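El dulce de Sodport

Cuando Willy Van Rooij volvió de Sodport, traía la maleta casi vacía y los bolsillos del abrigo llenos de dulces. Era el último viaje que hacía para la casa Ardeleanu y no quiso traer otra cosa. Mi madre le preguntó por los papeles del despacho. Él contestó que los papeles pesaban mucho y que además estaban escritos en un idioma muy triste.

Yo tenía entonces la costumbre de guardar una cosa de cada viaje suyo. De Jostholm tenía un botón, y de Fledwood un billete de tranvía con el número 221. Esta vez me dejó elegir. Puso los dulces sobre la tela gris y se sentó enfrente de mí, muy serio, como un comerciante que no está seguro de su precio.

Elegí el del envoltorio transparente y dorado, con las puntas rojas. Tenía tres caracteres chinos, negros, hechos como con pincel: 牛皮糖. Dentro se veía una pasta clara con granitos que parecían sésamo. Pregunté qué decían las letras y Willy las leyó despacio, moviendo los labios, aunque yo sabía que no conocía el chino.
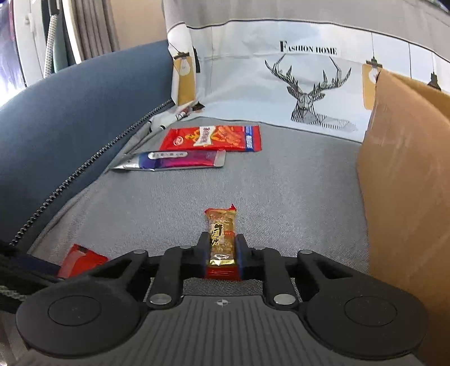

Que quería decir dulce de piel de vaca, dijo mi madre desde la puerta, y que no llevaba ninguna vaca, que se llamaba así porque había que masticarlo con mucha paciencia. Willy la miró con sorpresa. En tantos años no le había preguntado nunca dónde había aprendido ella esas cosas.

- ¿Y tú cómo lo sabes? - preguntó.

Ella se secó las manos y se sentó con nosotros. Contó que antes de casarse había trabajado dos inviernos en el puerto, en un almacén con 700 cajones, y que la mujer que llevaba las cuentas le regalaba uno de estos cada sábado. Lo comía en el camino a casa. Le duraba hasta el puente, si no hablaba con nadie.

Willy empujó el dulce hacia ella con un dedo. Mi madre me miró, porque era el mío, y yo dije que sí con la cabeza.

Se lo comió muy despacio, mirando por la ventana. Después alisó el papel con la uña y me lo dio, y yo lo puse en la caja, entre el botón y el billete.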